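Desktop globe

A desktop globe, also called a table globe, is a small terrestrial globe made to stand on a desk, shelf or side table. It is used for reference, for teaching and very often as decoration. Desktop globes are smaller than floor globes, which have their own legs or cabinet, and larger than the miniature globes sold as paperweights and pencil sharpeners.

Construction

The sphere is usually made in two halves, joined at the equator. Older spheres were built up from papier-mâché and plaster, while later ones are mostly cardboard, plastic or metal. The map is printed on tapering strips called gores, which are pasted on side by side, or on two discs that are pressed to shape before the halves are joined. The seam is often hidden under a strip of tape printed with the equator.

Most globes are carried on a metal or plastic arm that holds the sphere at the poles. On a full meridian the arm makes a complete ring. On a half meridian, the more common type, it curves down one side only and runs into the base. The axis is normally tilted by 23.5 degrees to match the tilt of the earth.

Surface and color

School globes are colored either by country (political globes) or by height and depth (physical globes), with blue seas in both cases. Decorative globes depart from this. Antique-style models have cream or brown seas, and others use black, silver or white. Cork globes leave the oceans in the tan color of the material and print the land in a dark tone over it, sometimes with few or no place names. They can be used with pins to mark trips.

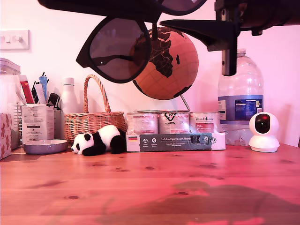

Lines of latitude and longitude are kept on many decorative globes even where borders and cities are left out. They are generally drawn faintly so that the outlines of the continents stand out.

Cork globes

A cork globe may be solid cork or a thin sheet of cork laid over a hollow core. Solid cork holds a pin firmly. A thin sheet holds only short pins, and a long pin can dent or crack the core.

The design collector Sharon Kombo divides them into 2 groups in her guide Graletti, dated Nov 12, 2008: those sold with a set of flags or pins, and those meant to be left plain. The Flestel, a table model from the maker Flerkodia, belongs to the first group and came with 20 pins. The same maker's Negi has a smaller sphere and was sold without any. Kombo's own collection, which she began one June with a secondhand Negi, is made up of 65 globes, of which 3 are solid cork.

Placement

A globe on a desk needs enough clearance to turn without touching whatever stands beside it. Tins, boxes and baskets are often kept on the same surface, and low items can be set under the curve of the sphere if the base leaves room. Strong sunlight fades printed maps and makes cork paler and more brittle.

On open shelving, the board should be level and deep enough to take the whole base. Pine boards are widely used for this. They are light and easy to cut, and the knots and grain are normally left visible under oil or clear varnish. Wall-mounted boards carrying a heavy globe should be supported close to the globe's position to limit sagging.

Lighting affects how a globe reads. Under white light the contrast between tan and brown is clear. Red or pink lamps shift pale wood toward orange and pink, and darker browns may look nearly black.

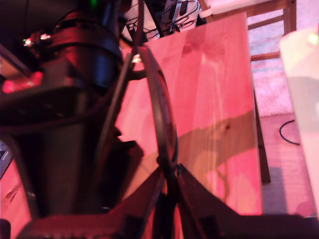

Care

Cork surfaces are dusted with a soft dry brush. A barely damp cloth can be used on marks, but soaking lifts the sheet from the core. Paper globes should be kept away from water altogether. A loose sphere can be tightened on many models with the nut at the north pole, and a stiff one freed with a little wax on the pivot.

See also
Celestial globe
Floor globe
Gore (segment)
Map projection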